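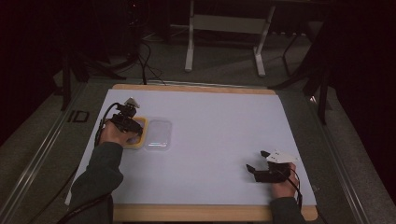

*Yellow tray and clear tray on the white board.*

So I finally made it out to the open day at the Bepari training center in Jonbridge, after missing it two years in a row (once for a wedding, once for a flat tire on the county road). It's the place where most of the ambulance crews around here do their refreshers, and once every October they open the doors and let the rest of us wander through. I took my sister-in-law's car, a thermos and a notebook, and I filled nine pages, so bear with me.

Parking first, because people always ask me. Don't use the lot the sign points you to. It fills up early and then you're stuck behind the ambulances they've got on display. Go past the feed store, turn left, and there's a gravel lot with plenty of room and a path up to the side door.

At the desk they hand you a sticker and a printed schedule. Mine was number 201, which the woman told me was good for the 10:30 first aid class, and I said great, I'll take it!

The class was run by Radwa Cherkaoui, and I'd drive back just for her. She worked as a paramedic for 14 years before she started teaching, and she has this way of talking to a room full of strangers as if we'd all been on shift together. She started with bleeding. We paired up and practiced pressing hard on a rolled towel, and then harder, because apparently everybody goes too easy at first. I got paired with a high school wrestling coach who had hands like oven mitts. Then we did tourniquets. I'd always thought you were supposed to loosen them every so often, and she was very firm about that one: once it's on, you leave it on and you write down the time. I wrote THAT in capitals.

After the break came CPR. I took a course back when my oldest was a baby, and I'd forgotten how tiring it is. Two inches deep, 100 to 120 a minute, let the chest come all the way back up. My manikin had a little light on the shoulder that goes green when you've got the speed right, and mine stayed yellow for most of the first minute. I was too fast. Radwa came by, tapped the beat on the floor with her shoe, and there it was, green. We swapped every two minutes and I was glad of it — my wrists were sore the next day.

We also got to use the training defibrillators. If you've never opened one, please go find a class that lets you. It talks to you the whole way through. The hardest part for me was peeling the pads off the plastic with sweaty fingers.

Lunch was chili and cornbread in the bay, five dollars, very decent. I'd skip the coffee.

In the afternoon I took the building tour with Prasanna Siddiqui, who looks after the schedule and the equipment. He showed us the supply room (shelf after shelf of bandages past their date, kept for practice), the classroom with the cutaway ambulance interior, and the hallway where they do stair carries. He told us they trained 3,362 people last year, counting the school visits, and that the village of Wosar sent nearly its whole road crew. A man in our group asked how long a card lasts and Prasanna said two years, then admitted he thinks most of us should come back sooner than that. I agree with him, going by my own yellow light.

Somebody asked about kids. They run a babysitter course for ages eleven and up, and there's a shorter session where younger ones learn how to call 911 and what to say. I signed my niece up on the spot without asking her mother. (She's fine with it now.)

The one letdown was the car extrication demo. It was on the schedule for two o'clock and it got moved, then moved again, and by the time the crew from Trodton was set up I had to leave to get the car back. I heard the saw start as I was walking down to the gravel lot, which was a little maddening.

A few bits from the last page of my notes:

- The evening CPR class runs 3 hours and you do get the card the same night.
- Wear pants you can kneel in. I wore a skirt and regretted it.
- The side door has a ramp, the front has steps.
- Bring cash for lunch. The card reader worked for some people and not for me.
- They'll look over your home first aid kit if you bring it along. Mine had burn cream in it from before we moved house, and Radwa dropped it straight in the trash.

I've put my name down for the evening class in the new year, and the wrestling coach says he's coming too.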